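Zeseten Soap and Body Studio
Handout 2: Sugar scrubs, whipped butters and why they behave the way they do

Welcome back! Last time was all bar soap, so tonight we get to the squishy stuff. Keep this sheet with your recipe cards, and scribble all over it, please.

Scrubs first

A sugar scrub is sugar plus oil. That's the whole thing, and you could make one at home in the time it takes to boil a kettle. What makes one scrub lovely and another one a greasy puddle is the ratio. We start at 2 parts sugar to 1 part oil, by weight, and adjust from there. Always by weight! A cup of coarse sugar and a cup of fine sugar are very different amounts, and your second batch will never match your first if you scoop.

White granulated is good for hands and feet. Brown sugar is softer and smells wonderful on its own. Skip salt if you shave your legs (you will find out why in one second flat).

Oils we have on the shelf: sweet almond, sunflower, fractionated coconut. Sunflower is the cheapest and I love it. It does go off sooner than the others, so smell the bottle before you pour. If it smells like old crayons, out it goes.

Whipped butters

Melt shea and a liquid oil gently over the water bath, let the bowl cool until the edges go cloudy, then whip. If you start while it's still clear you'll be standing there forever. If you wait until it's solid you get lumps. Cloudy edges, soft middle, go!

Batch for tonight, which makes 100 g:
shea butter, 70 g
sunflower oil, 22 g
arrowroot powder, 7 g
fragrance or essential oil, 1 g

Grainy butter next week? The shea cooled too slowly. Melt it again, put the bowl in the fridge for a bit, whip again. It's completely fixable.
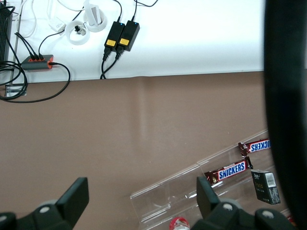 Two power adapters, blue lights on.

Scent

One percent is plenty for a leave-on product. I know it seems tiny when you're standing over the bowl, but the smell opens up overnight. Citrus oils need extra care because some of them make skin react to sunlight. Check the supplier's sheet for the limit and go by the lowest number you find. Vanilla will turn a white butter tan. I think it looks like caramel frosting and I'm all for it, but be warned if you wanted snow white.

Water and preservatives

A butter with no water in it doesn't need a preservative. A scrub is different, even when the recipe has no water, because people dig into the jar with wet hands in the shower. So scrubs get a preservative, or they get a little scoop and a short use-by. Anything with aloe, milk, tea or flower water needs a broad-spectrum preservative, every time, no exceptions.

Labels

Write the name, all ingredients, weight and the month you made it. Ikberg jars take the round label, Pelkonen tins the long one.

For next time

Bring 8 small jars with lids, washed and fully dry. Read the emulsifier pages in the Zodside binder. We're making real lotion and it's so much fun to watch it turn white!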